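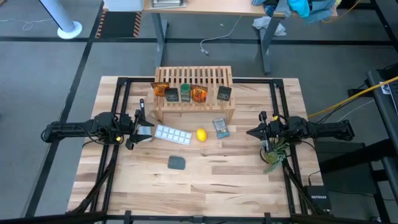 I have been promising you a piece about the snack shelf since February, so I'd better get on with it before Angeliki Dimitriou stops speaking to me. For anyone who hasn't been up to the second floor lately, the shelf is the thing by the kettle where we all dump whatever we can't be bothered to carry home, and it had got into a right old state. My new plan is to use one of those little slatted wooden racks, like a low bench, and stand everything in a row along the front of it - orange snack bags, small boxes, the tub with the green lid - so you can see the lot without moving anything. I'm very taken with it! Flat things get lost on a shelf. Stand them up and lean them on something and suddenly you know what you've got.

I should say that my own kitchen is where I learnt all this, and I learnt it the hard way. When we moved to Steramdale I had one cupboard for dry goods and it was so deep that I once bought cumin three times in a month (I still have some, if anyone wants it). My sister gave me a rack from Kumetti for my birthday, meant for shoes I think, and it went straight on the worktop and never left. The tall things go at the back now and the little packets lean on the front, and I haven't bought cumin since.

A few things I've picked up along the way, in no special order. Divided trays are brilliant. A white one with lots of small square compartments, the sort you might use for ice cubes, will hold drawing pins, stock cubes, spare keys, earrings, seeds, all the tiny bits that otherwise roll about in the bottom of a drawer. I have 2 of them at home and would happily have more. Lemons should live out in the open where you can see them, or they go hard and sad behind the bread. And give your houseplant a proper spot! A spiky little one in a dark pot looks lovely at the end of a table and doesn't ask for much, but it does want some light and it doesn't want tea tipped into it (I name no names, but the third floor have form).

Angeliki would like me to add that opened packets need a peg or a clip. She has a bag of 50 wooden pegs from Pawlak on her desk and you're welcome to help yourselves, only please put them back when your packet's finished. I'd also ask that people turn boxes so the label faces out, it takes a second and saves everyone picking them up to look.

We're having a proper sort-out of the shelf on June 18, 2018, straight after lunch. Bring a cloth if you've got one, and come and claim your own things first - anything left without a name on it will go into the shared box, and anything past its date will go in the bin, including the mystery crackers. There'll be cake, lemon drizzle if my oven behaves. If you've got a rack or a tray at home that you don't use, do bring it along, we can always find a corner for it. Drop me a line or leave a note in my pigeonhole if you can spare half an hour.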